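Warming Lunch in the Project Room: A Small Study of a Countertop Oven

Songül Uysal and Pascal Diekmann
Supervisor: Clive Haworth
October 17, 2024

1. Background

The project room on the second floor has no kitchen. Students who stay through the afternoon bring food from home and used to eat it cold or walk to the cafeteria, which closes early. In January the department bought a countertop mini oven for the room. It was used a lot in the first weeks and then much less. Our project asked why people stopped using it and whether a few simple changes would help.

We did not test the oven as a product. We were interested in where it stands, what is next to it, and what a person has to do to heat a portion of food and leave the place clean for the next one.

2. What we did

We talked to eight students who work in the room regularly. Rachid Bensaid helped us write the questions. We also heated the same dish, a small tray of cooked pasta with cheese, at several settings and wrote down how it came out. Before each trial the oven was left to cool with the door open.

After the interviews we wrote a one-page set of instructions and asked the same students to follow it while we watched and took notes.

3. The oven and its place

The oven is on a wooden table in the same open room as the desks. The door opens at the front and there is one wire rack inside. We kept the rack in for all trials and put the tray directly on it.

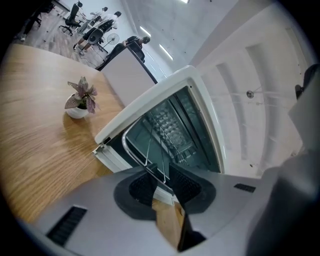 Figure 1. The mini oven with its door open, wire rack in place, and the potted plant on the same table.

The table is a good height for loading a tray while standing. Its main drawback is that people pass by with chairs and bags, and the open door takes up space toward the front. Two of the students said they had bumped the door at least once. Another problem is that there was no agreed spot to put a hot tray down. Most people put it straight on the wood.

The plant belongs to the room and people like having it there. We asked for it to be kept well away from the oven while the oven is on. Songül moved it to a windowsill during the heating trials and returned it to the table afterward.

4. Results

Pasta heated at 400 degrees Fahrenheit for eight minutes was hot all the way through, and the cheese had started to brown. At lower settings the top was warm but the middle was still cold, so people tended to put the tray back in and wait again. Several students told us they had given up on the oven for this reason. They had never been told which setting to use, and they guessed low to be safe.

Cleaning was the second complaint. Cheese and sauce drip through the rack, and the person who finds the mess is usually not the person who made it. Using a tray with a raised edge solved most of this. Wiping the inside once it had cooled took less than two minutes.

With the instruction page in front of them, all eight students heated their food without asking us for help. Six of them wiped the oven afterward. The other two said they had meant to come back later.

5. Suggestions

Leave the instruction page next to the oven, with the setting and time for common dishes.
Buy a heatproof mat for hot trays.
Keep two trays with raised edges in the room.
Turn the table so that the oven door opens away from the walkway.
Close the door once the oven has cooled.

6. Limits

The group was small and everyone in it already knew the room. We only used one dish, and soup or bread would need different times. We would also have liked to repeat the observations a month later to see whether people still wiped the oven. Umut Soylu has offered to do this with next year's group, using our notes and the same questions.

Contact: Givora Student Projects Office | © 2024 Givora Student Projects | Back to top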